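Tips for a repair bench you share with an arm

Collected at the Imcombe workshop, April 2019

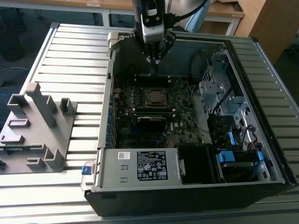 Vimala Pillai wrote to us after the first version of this page that we speak too much about speed and too little about hands. Her own hands hurt less now, she says, but she was afraid for one whole winter that she would forget how to find a fault by herself. We have kept her remark in mind and changed several of the tips.

Before the arm came, each of us took one computer from the shelf and stayed with it until it was finished. Now the work is divided. The arm does the repeated part and a person does the opening, the checking and the deciding. This is a big change in the day, and these habits have helped us with it.

Lay the tower on its side and take off the panel before you call the arm. Hold the loose cables back with a soft tie. A cable that hangs over the board will sooner or later be pulled.

Look at the processor socket yourself. If it is open and empty, keep your sleeves, your screwdriver and your coffee away from it. We lost 2 boards in August by dropping a screw, and both times it was a person who dropped it.

Put the screws in a dish with a lid, one dish for each machine. Egg cups are also good. Write the job number on a piece of paper tape and stick it on the dish and on the case.

Do not open a power supply. Remove it whole, put it in the box for Brarkow and let them test it.

Wipe the bench at the end of every shift with a dry brush first and a slightly damp cloth after. If the bench has slots, as ours has, the brush must go along them and not across.

Change places every two hours. In the beginning one person stood by the arm all day and the others did the cleaning, and it made bad feeling between us. Paraschiva Buzatu made a paper list for the wall and it still works better than the calendar on the computer.

Keep one machine each week to repair fully by hand. The new people learn from it, and the old ones do not forget. Last year we finished 1,139 machines, and 16 of them were done in this way by beginners.

Agree who may press stop. With us it is everybody, also the person who started this morning, and no one has to explain it afterwards.

Write down what the arm does badly. Our notebook has around 168 lines, and the most frequent word in it is "cable".

If your workshop has other habits, please leave them at the front desk and we will add them when the page is next changed.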